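4. Results: Small Wastebaskets and Their Liners

4.1 Choice of Vessel and Liner

The 100 households enrolled in Tanthorpe and Nudanville were asked to keep using whatever small wastebaskets they already owned. The kitchen bin, which in most homes has a lid and a fixed place, is treated in Section 5. The present section deals with the open basket without a lid, kept in bedrooms, bathrooms, and work corners, and with the bag that is put inside it.

Respondents rarely described the small basket as something they had chosen. It had come with a previous apartment, or had been bought together with other household goods on a single trip. The liner, by contrast, was the subject of firm opinion. Participants distinguished between bags that held the rim and bags that slid in under the weight of the first item, and several had changed suppliers for this reason alone. One household in Nudanville reported buying liners in lots of 1000 and had used the same size for every basket in the home, including two for which the bag was plainly too large.

Translucent liners were preferred to opaque ones in small baskets. The reason most often given was that a person could judge how full the basket was without standing over it. A smaller group preferred opaque bags in rooms where guests might sit. Color was mentioned less often than thickness, although pale bags were said to look cleaner against a white basket.

4.2 The Folded Rim

We use the term "cuff" for the part of the liner that is turned outward over the rim and left hanging on the outside of the basket. Cuff length varied widely between households and, in many cases, between one change of bag and the next in the same household. A long cuff was usually the result of a bag cut for a deeper vessel. The white basket in Figure 3 has a pale yellow translucent liner whose cuff ends partway down the ribbed body, and the oval handle hole in the back wall can still be made out through the plastic. The basket contains a tall rectangular bottle or carton, resting diagonally, together with some crumpled clear film.

Figure 3. Lined wastebasket on a patterned tabletop, with contents.
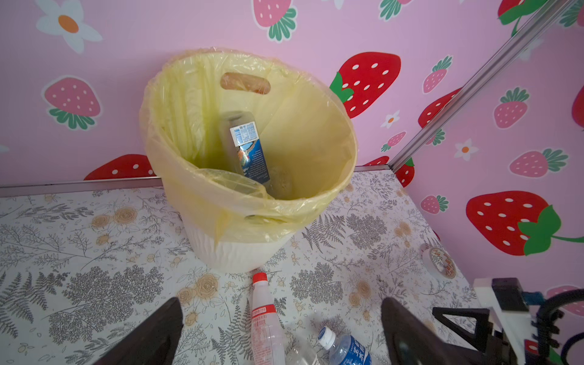

Tall, rigid packaging deserves separate comment. Participants who flattened cartons before disposal in the kitchen seldom did so when using a small basket elsewhere in the home. In interviews conducted by Samah Bennani, the usual explanation was one of effort: the kitchen had a counter and a pair of scissors, and the bedroom had neither. An upright or leaning container takes up height quickly while leaving much of the lower volume free, and the basket is then emptied early or topped up with light material until the bag can no longer be tied. Film and soft wrap settle in the gaps beside the rigid item and add little to the apparent level.

The practical consequence is that the level seen by the user is a poor guide to the mass in the bag. Bags collected in May were weighed by Illia Chornovol at the Mulcahy laboratory on the day of collection. Light bags that had been judged full by their owners were common in both towns. No attempt was made to correct the owners' judgment, and the bags were accepted as presented.

Cuff length also bears on how the bag is removed. When the cuff is short, the user has to reach inside the rim to gather it, and participants expressed some reluctance to do so once wet material had been added. When the cuff is long, the bag can be gathered from the outside. Against this, a long cuff tends to cover the handle hole, and the basket must then be lifted by its rim or body. In nine households the handle holes had been deliberately cleared by tucking the liner back or by tying off the slack at one side.

4.3 Placement Against Walls

Small baskets were most often set against a wall, and a corner was favored wherever one was free. Participants gave two reasons. A basket in a corner is less likely to be kicked, and it is supported on two sides when an item is dropped in from a distance. Vanderleia Brito and Tae-yang Moon, who carried out the home visits in Tanthorpe, noted that baskets kept in corners were also less likely to be moved during cleaning, and that dust collected behind them along the baseboard.

Wall finish received more attention from respondents than we had expected. Where the wall was papered or covered with an adhesive print, participants worried about splashes and about the basket rubbing the surface. Some left a hand's width of space for this purpose. Printed coverings were nonetheless said to hide small marks better than plain paint. Figure 4 shows a basket standing close to a corner with a printed fruit and flower covering on both walls and a metallic baseboard strip along one of them. The liner is bunched in soft wrinkles at the top edge and hangs down near the handle cutout.

Figure 4. Lined basket near a corner with printed wall covering.

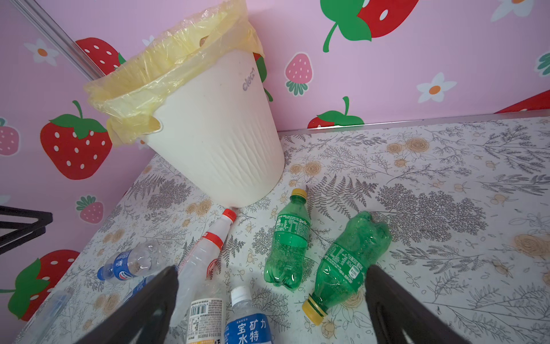 4.4 Emptying Interval

Each household kept a written record for 30 days, noting when a liner was replaced and whether the old one had been tied. The record sheets were supplied by the Prulora project and returned by mail. Aparecida Quintana coded the returned sheets, and unclear entries were resolved by telephone with the household concerned.

Replacement followed the municipal collection schedule more closely than it followed the level of material in the basket. Households that emptied the small baskets on the evening before collection generally did so for every basket at once, often by tipping the contents into a larger bag and leaving the original liner in place. Liners reused in this way had usually lost their cuff on one side. Users seldom restored it until the bag itself was replaced.

Working paper, Prulora Household Materials Project. Version of June 5, 2019. All rights reserved. Contact the project office | Back to top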